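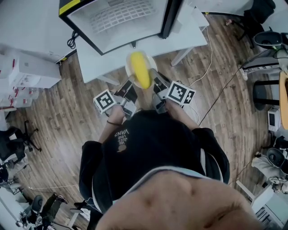

Bench 2, August. Black T-shirt, both hands over the table.

Adhesive trial, Brundus panels, continued. Sepehr Amini reports that batch 541 was mixed at 9:40 a.m. and applied to the Juntunen stock under the standard procedure. Clamp pressure was held at 200 kPa - unchanged from the previous batch.

Panel 158 showed a faint ridge along the short side and has been set apart for sanding. The Lilberg hardener is running low; a new order is to be placed with Sodard before the next mix. Peel test to follow at 4:00 p.m.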